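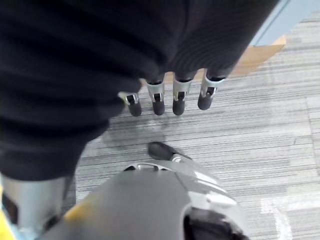
Yannick Lecomte told me he'd stopped reading CVs altogether, and that he should have done it years ago. They all sounded the same to him, he said, and the people he ended up hiring sounded the same too.

He runs Kidow, the hemp oil and seed business out on the Dillow road, and if you've followed this column for a while you'll know I've got a bit of a soft spot for the place (the seed crackers are dangerously good). Since March the firm has been filling its vacancies without asking anyone where they studied, where they've worked or how old they are. You send in your answers to five questions about the job, they go into a pile with no name on them, and the people who'd be working next to you pick who gets a call.

I was a bit doubtful, I'll admit. I've sat through enough talks on hiring to last me a lifetime and most of them end with a new poster in the canteen. But the first full round closed last week and I've now had a look at the figures, so let me pass them on.

Kidow has 133 people on the payroll. The latest round brought in 448 applications, which Lecomte says is far more than the firm is used to, and quite a few came from people who told the firm afterwards that they'd never have bothered with the old form. One had been out of work for nine years looking after her parents. Another had only ever driven a bread van and is now learning to grade seed, and loving it by all accounts!

Yurani Benavides looks after hiring there and she was the one who pushed for the change. She came to the company from a bank, and she told me the thing that got to her was the gap between who lived nearby and who was getting through the door. Plenty of families in Dillow speak Portuguese or Polish at home, and the packing side of the business had always taken people on from all over. Sales and the lab hadn't. "We were selling into five countries and on most days we were doing it in one language," she said. "I used to ring my cousin to check a label."

The new sales team can manage Spanish, Polish and German between them, and Benavides says the German buyers have noticed. There's a contract with Eno, the health food wholesaler, that had been sitting in somebody's inbox for months and has now been signed. I asked whether that was down to the new hires and she wouldn't go that far, which I rather liked. Prices had moved as well, she pointed out, and Eno had lost another supplier.

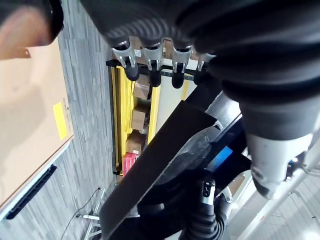
Castor wheels and a robotic arm.

It hasn't all gone smoothly. Reading 448 sets of answers takes an age, and the shift leads who were doing it weren't given any extra time at first, so a fair bit of grumbling went on. Two people who'd been hoping for a step up lost out to applicants from outside and one of them has handed in his notice. Lecomte was quite open about that when I brought it up. He thinks they should have talked to the existing staff before the advert went out, and next time internal candidates will get an interview whatever the pile says.

There's the question of cost too. The firm won't give me a number, but it did say it had dropped the recruitment agency it used to pay, Ospina, and that the saving covers most of the reading time. Ospina didn't want to comment when I rang, though the chap on the phone was perfectly nice about it.

What I'd like to know is how many of the new starters are still there this time next year. It's easy enough to get a mixed bunch of people through the door and a good deal harder to keep them if the rota doesn't suit anybody with children, or if the only way up is a manager who's been there since the beginning and isn't going anywhere. Benavides says she's keeping a record of leavers and why they go, and she's promised to let me see it, so I'll be holding her to that.

Kidow's next round opens in the autumn, with jobs in the lab and on the loading side. The five questions will be on its website beforehand, and you can answer them in writing or leave a recording if you'd prefer.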